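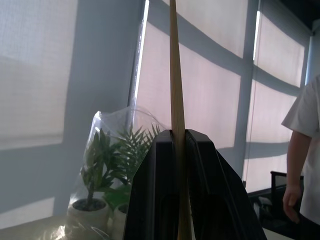
Rennie gripper holding a wooden stick upright

The Rennie is a two-finger robot gripper made by Plerier, a small automation firm based in Etstead. It is sold as a kit for teaching labs and for companies that want to try a robot on household jobs before paying for a full system. The kit went on sale in May at a list price of $2269. An earlier model, without the wrist camera, cost $2000 and is no longer made.

Design
The gripper was designed by Iona Sutherland. Its two black fingers close toward each other in a straight line and can be removed with a hex key. A small camera sits at the wrist and looks out along the fingers, so the part being handled stays in view. The kit also contains a mounting plate, a power cable and a spare set of fingers.

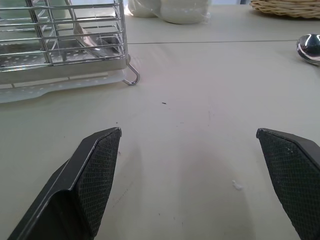

Fingers open above a tabletop, with a dish rack at left. The grip pads have a crosshatch texture.

Software
Plerier supplies a control program called Momamora, which runs on an ordinary laptop. It records the camera view together with the finger position and comes with 20 practice tasks — most of them kitchen and desk work. Users can add their own.

Reception
Shona Farquharson, who reviewed the kit for a trade newsletter, liked the quick setup and the plain layout of Momamora. She found the manual thin on calibration and thought the price was high for a gripper sold without an arm. Plerier later put a longer calibration guide on its website. Replacement pads are sold separately.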